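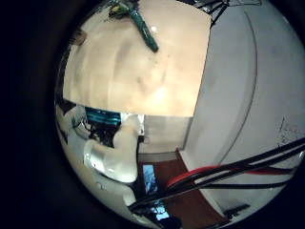

Two grippers, one wrist and a lot of cable

The workshop of Nogueira is on the upper floor of a former printing house, and on Wednesday morning the first thing one hears there is the small fan of the controller. The company builds sorting cells for mail-order pharmacies. For five weeks its engineers have been trying to decide between two grippers for the next model, and they let me stay for a day to watch.

The first candidate is the Plamard, a simple gripper with two parallel jaws. It opens, it closes, and it has done so for years in many factories. The second is the Wenedance, a hand with smooth white fingers and a small wide-angle camera close to the palm. It costs more than double, and it needs a controller from Brarnex, because the old one of the house cannot speak to so many joints at once.

The test is always the same. The arm must take a product from a mixed box, turn it so the label can be read, and put it on a belt. Each gripper received 1,240 picks, divided over several days. Boxes, tubes, blister packs and soft bags came in random order.

With boxes, the Plamard was the clear winner. It was faster and it almost never dropped one. With soft bags it suffered. The jaws pressed the bag in the middle, the content moved to the sides, and the label became a fold that no scanner could read. The Wenedance was slow with everything, but it was slow in the same way with everything, and the engineers liked this more than I expected.

The camera gave the longest discussion of the day. A lens at the wrist sees the object until the last moment, also when the arm blocks the view of the fixed camera over the table. But such a wide lens bends every straight line. A wall becomes an arc, and in many positions the robot's own finger covers a good part of the view. The software has to learn what is finger and what is product. In the first week it tried, several times, to measure its own thumb.

Then there are the cables. The Plamard needs one thin line for air and one for signal. The Wenedance arrived with a thick bundle, and on day two a connector was pulled out when the wrist turned too far. Now the rotation is limited in the controller, which solves the problem but makes some picks longer.

I asked which one they will buy. The answer was a spreadsheet with 601 rows — one for each product in the catalog of their biggest customer — and a column that says "jaws" or "hand". It was filled until row 388 when I left. A tool changer, which would let the arm use both, was already on the order list with a question mark next to it.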